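Sternora – tidy-up recordings, home bench build

Data card, version 3. Maintained by Réka Bodnár, Steltcombe shared workshop.

Summary

Sternora is a small set of teleoperated recordings from a two-arm bench build. The tasks are short household tidying jobs: picking up scrap paper, handling a dustpan, putting rubbish in a bin. The set holds 500 episodes. It was made to test the Flodari control code on cheap hardware and is shared in case it helps anyone with a similar build.

Contents

Each episode is one folder with video, joint positions, gripper opening and a one-line task note. Video and joint data are logged by separate processes and share a clock. Folder names starting with cav_ come from the older Cavalcanti logger. They load in the same way but have no gripper opening before the first movement.

Wrist views
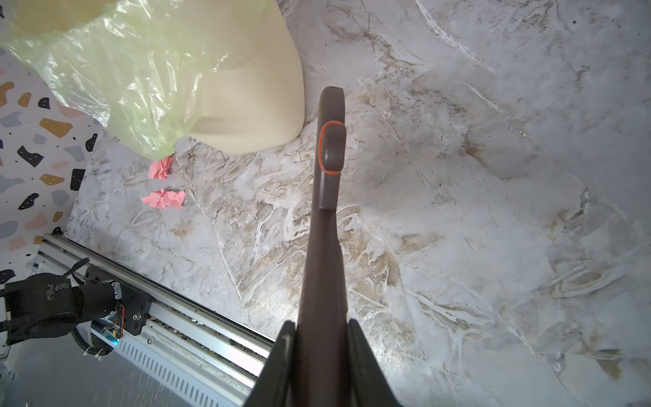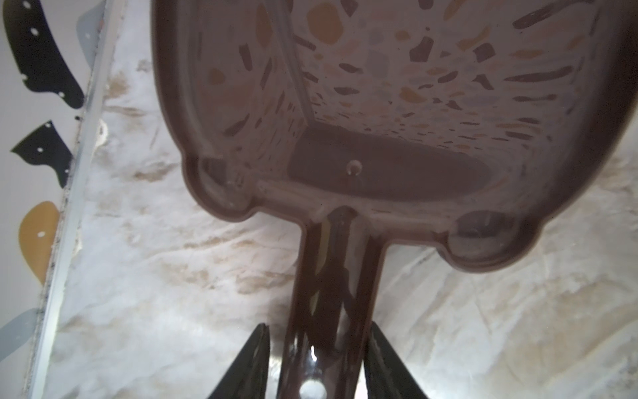 Camera calibration is stored per session in calib.txt. Use the file from the same session as the episode. The mounts were refitted in March and the offsets moved by 6 mm, so older calibration files will give wrong grasp positions with newer episodes.

Recording procedure

One person drives both arms. An episode starts from the rest pose and stops when the operator presses the pedal, whether or not the task was finished. Failed attempts are kept and marked fail in the task note. Please do not filter on episode length to find them – several of the failures are long.

Known problems

Joint 2 on the left arm has backlash. It shows up as a small step in the position trace when the arm changes direction. No correction has been applied.

Exposure is automatic and drifts when the arm passes over a pale surface. Colour thresholds tuned on one session will probably not hold on the next.

Sessions recorded on a Wednesday evening share the mains circuit with the workshop's compressor. A few have dropped video packets, listed in drops.txt with start and end times.

Not suitable for

Force or contact studies (there is no force sensing on either arm), or anything that needs exact timing between video and joint data. The logger gives no guarantee tighter than 3 video samples.

Changes

Version 2 fixed swapped left and right labels in the task notes.
Version 3 added the new calibration files and drops.txt.

Corrections to the notes are welcome. Send the folder name and the line as it should read.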